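Tidying a Small Bedroom: Project Report
Group 5: Dilani Gunawardena, Lahcen Ouali, Trinh Lại

3. How we worked

For our household project we chose the bedroom, because all of us live in student rooms in Pledden and the bed there is also the desk, the sofa and the dining table. We wanted to find an order of work which one person can follow without help.

In the first plan we put the books away before the rubbish. This was a mistake. Small papers stayed between the books, and Lahcen had to lift the same books two times. In the second plan the bin comes to the bed at the start, and everything that must be thrown away goes in first. 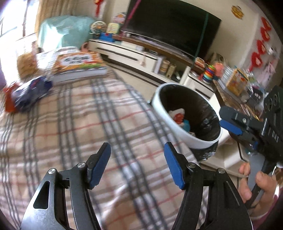

After the rubbish come the books, with the largest one at the bottom, and only then the blanket. A blanket with checks is useful for beginners – the stripes show at once if it lies crooked. Dilani prefers to pull it from the foot end, but Trinh found the side easier.

We did the whole work 14 times. Our teacher, Mr Srithong, asked why we did not include the wardrobe. We think it needs a separate report.

4. Open points

The bin liner slips down when the bag is too small for the bin. We have not solved this yet.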